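Getting a Guest Room Ready: Household Tips for Small B&Bs
Updated 16 July 2021

Most complaints at a small bed and breakfast come down to the same few things: a musty smell, a slow drain, a lamp that doesn't work, toast that arrives cold. None of them costs much to fix. The tips below come from the house list at Dorkmont, a stone farmhouse with rooms on two floors, and they should suit any older property that takes paying guests.

Airing the room

Open the windows as soon as the guests have left and before you strip the bed. Pull the bedding back to the foot and leave the mattress uncovered while you do the bathroom. In thick-walled houses a closed room starts to smell within a few days, even in summer. If it has been shut up for longer, open the wardrobe and all the drawers as well.

In February, when you can't keep a window open for long, give it 18 minutes with the radiator off, then close up and turn the heat back on. Wipe any moisture off the inside of the glass with an old cotton towel.

Dark fabrics

Dark throws and cushion covers look smart, but they show lint and dust. Shake them outside, then go over them with a slightly damp rubber glove, always in the same direction. Wash them inside out in cool water and skip the fabric softener, which leaves a film that picks up more lint. Don't fold them while they are warm from the dryer or the creases will set.

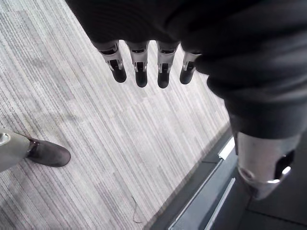
Dark fabric in soft folds, with a faint sheen along the creases.

Carpets in halls and stairs

Vacuum slowly, once along the pile and once across. Guests drag wheeled suitcases over the same strip of hall every day, so turn runners end to end twice a year to even out the wear. For a fresh wine spill, blot with a plain white cloth and cold water, working from the outside in. Don't rub, and don't pour salt on it. Salt is hard to get out of the pile and draws damp later on.

The breakfast kitchen

Clear the work table completely the night before. Wash it with warm water and a drop of dish soap, rinse, and dry it with a lint-free cloth. On brushed steel, always wipe along the grain. A little white vinegar takes off water spots, but rinse it away afterward. Keep steel wool and chlorine bleach away from it.

Gintarė Hunt, who runs the kitchen, sets the coffee cups and plates out on trays before going to bed and covers them with a clean dish towel. Butter comes out of the refrigerator half an hour before the first table sits down. Bread is sliced to order. If you serve homemade jam, write the fruit and the month on the lid and put out small jars.

Snacks for guests who arrive late

Many guests get in after the village restaurants have stopped serving. Sealed snacks, fruit and bottled water will get them through to breakfast. Check the dates when you restock and put the older packages in front.

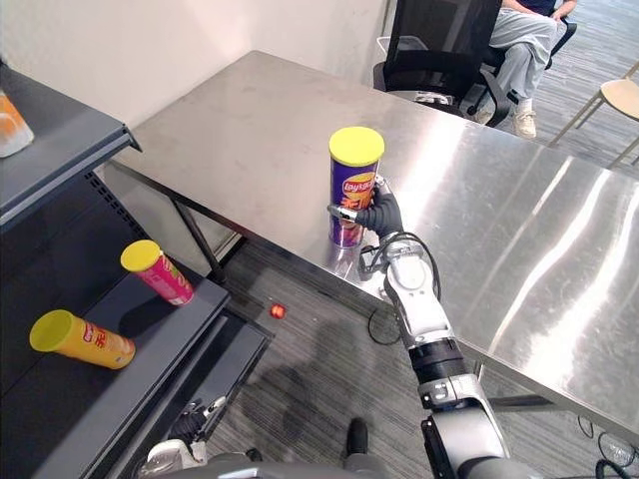 A purple Lay's canister with a yellow lid on the steel table.

Keys, lamps and small repairs

Tie a large tag to each old door key so it doesn't leave in somebody's pocket. Rub a soft pencil over the teeth of a stiff key and work it in the lock a few times. Avoid cooking oil, which gums up. Test every bulb and bedside switch at each changeover. Chibuzor Isah keeps one box in the linen closet with spare bulbs, picture hooks, felt pads and a screwdriver, and that covers nearly everything on our repair sheet.

Drains

Old houses often have narrow pipes. Lift the shower strainer and clean it after every stay. Once a week, run very hot tap water down each basin for two minutes. In rooms that are not booked, run the taps anyway so the trap doesn't dry out and let the smell through. 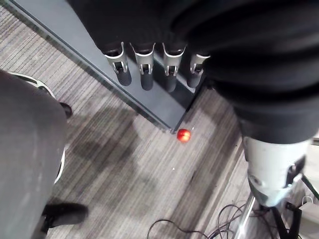
How many sets of sheets do I need for each bed?

Three is a comfortable number: one on the bed, one in the wash and one on the shelf. With two sets you can manage in the low season, but a wet week with no outdoor drying will catch you out.

Storing linen

Let everything cool and dry fully before it goes on the shelf. Store each set inside one of its own pillowcases and write the bed size on a tag. Put clean sets at the bottom of the pile and take from the top. Leave a gap between the linen and any outside wall.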